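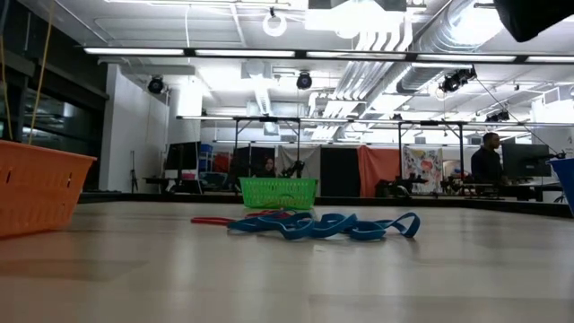
Filed under: Storage & Sorting > Straps, Cords, Webbing
14 replies | 213 views

rgaete
January 4, 2011
Ok so straps. Mine live in a heap, blue ones all knotted into each other and a red one somewhere behind. Got plastic baskets, green, orange, blue. Sort by color? By length? Need a system before I lose it

pitport_dad
Color. Blue in blue, done. Ten minutes.

Ivana Quiroga
Disagree. Color tells you nothing when you need a long one. Roll each strap flat, rubber band, then sort by length. I did 13 of them sunday night in front of the tv

pitport_dad
rubber bands rot. then you have straps AND bits of rubber

Ivana Quiroga
Velcro then. Point is ROLL them. A basket full of loose straps is the same knot with walls

kanfan
Anyone hang them? Hooks on the wall, fold in half, hang. Mine have been up since August, zero tangles

rgaete
No hooks, landlord. And the baskets are the kind with holes, skinny cord ends poke thru and catch. Flat straps ok so far

takari_jo
Line the basket w/ a dish towel. Or thread the cord thru the holes on purpose — keeps it put

pitport_dad
that is insane

takari_jo
works tho

rgaete
Going with rolling, then color becuase I only have the one red. Will report back — if I get the blue ones apart

Ivana Quiroga
Start from a loose end, dont pull. Shake it first

Likes: 3 | Share this thread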